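Clumham Makers Board > Robotics > Learning from demonstration

Topic: How varied should your demos be? (towel into basket, two arms)

nosik_fan
Posted 2019-06-23
Hi everybody! Long post, sorry in advance, I've got coffee and a quiet Sunday. We've been teaching our two-arm setup to put a cloth in a basket. One arm holds the basket steady and tips it a little, the other picks up the cloth and drops it in. So far we have 300 demos, all driven by hand through the Nosik controllers, and the policy we trained on them is lovely to watch right up until the cloth lands in a shape it doesn't know. Then it sort of hovers there, pinching at air.

My question is whether to keep piling up more of the same or start changing things on purpose. Up to now the basket has always started on the left and the cloth on the right, and we crumple the cloth by hand before each run.
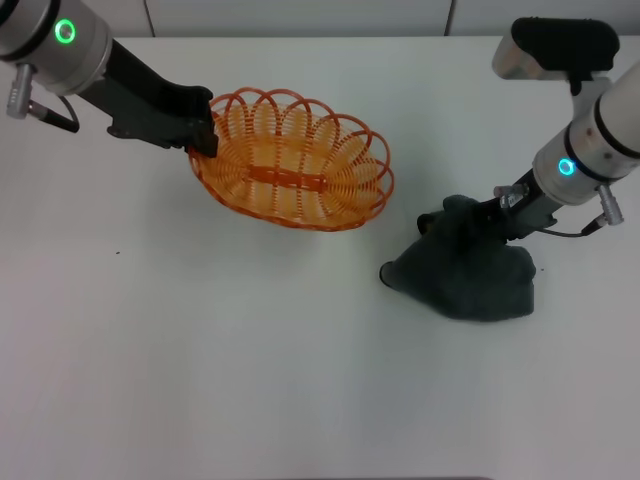
I should say that we throw out any run where the operator fumbles the grasp and has to go back for it. That was my decision, and I'm starting to wonder about it. It felt tidy at the time!

tablesaw_ruth
Keep the fumbles! Please! Those are the best ones you have. If the policy only ever sees a clean pickup, it has no idea what to do after a bad one, and you've described exactly that with the hovering. I did a sock sorting project back in March and the runs where I messed up and recovered did more for me than anything else I tried.

Jollport_Dan
I'm going to disagree with Ruth a bit, in a friendly way. Recoveries are great, but only if the operator recovers quickly. When I went back through mine, half of them were me sitting still for 3 seconds thinking – and the policy learned to sit still too. So I'd say keep the fumbles, trim the dithering, and be pretty strict about it.

On the original question, I'd move the basket before I touched anything else. Tape 9 starting spots on the table and cycle through them, then peel the tape up before you record so it doesn't learn the tape.

tablesaw_ruth
Fair point on the pauses, Dan. I still wouldn't trim much. A cut in the middle of a run makes the arm jump, and that's its own kind of mess.

oldgearbox
Has anyone tried the Šindelář scripts for this? They flag stretches where neither arm moves, and you can decide one by one. Took me an evening to get through roughly 24 runs, so it isn't fast, but I trusted the result. Also, try a second cloth, something thinner. Mine fell apart completely the first time I swapped a towel for a napkin.

nosik_fan
This is wonderful, thank you all. I still have the rejected runs on the old drive, so I'll put those back in first, pauses and all, and train once before I trim anything. Dan, I know, I know. Then I'll start moving the basket. The napkin can wait until I'm feeling braver.

Jollport_Dan
Ha, fine. Post the curves from both versions when you have them, and keep the same held-out starts for each or we'll be arguing about it until winter.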